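Vorkmont Manipulation Data Programme
Progress report to the Buvora Fund
Period ending November

1. Summary

The programme gathers recorded examples of hand tasks from which a learning system can be trained. Work in this period took place at the Clomcombe site and dealt mainly with cable handling. The target of 800 accepted examples for the full grant remains in place. By the close of the period, 131 had been accepted into the shared set.

2. Work carried out

Collection began later than planned, as the first version of the task sheet left too much to the operator's judgement. The sheet was rewritten and now states where each example begins, where it ends and what the operator should do if the cable slips. Examples recorded under the first version have been set aside and are not included in the total given above.

Cable work was divided into reaching, gripping and moving along the cable. Reaching beneath an overhead surface has proved the slowest of these to record. The hand has little room between the cable and the surface, and the fingers often hide the point of contact from the wrist camera. The yellow cable was kept for this part of the work, as it can be told apart from the black knit glove when only short lengths are in view.
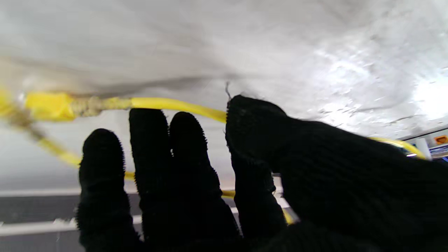

3. Checking and acceptance

Every example is reviewed by a second operator before it is accepted. Examples are returned if the start or end is missing, if the wrist camera record has gaps, or if the written label does not match the task. Blurred passages are kept where the movement can still be followed. The Hudec labelling tool has been in use for the whole period, and a fault which dropped the last label of a session has been corrected.

4. Spending

Spending is within the agreed budget. Gloves have worn faster than expected and a further order has been placed from the consumables line. No transfer between budget lines is requested.

5. Next period

The plan for the next period is as follows.

Record a further 100 reaching examples with the revised task sheet.
Begin recording with a second cable colour.
Limit each session to 60 minutes, including setting up.
Supply the Fund with a first sample of the labelled set for comment.

The Fund's agreement to the second cable colour is requested before recording begins.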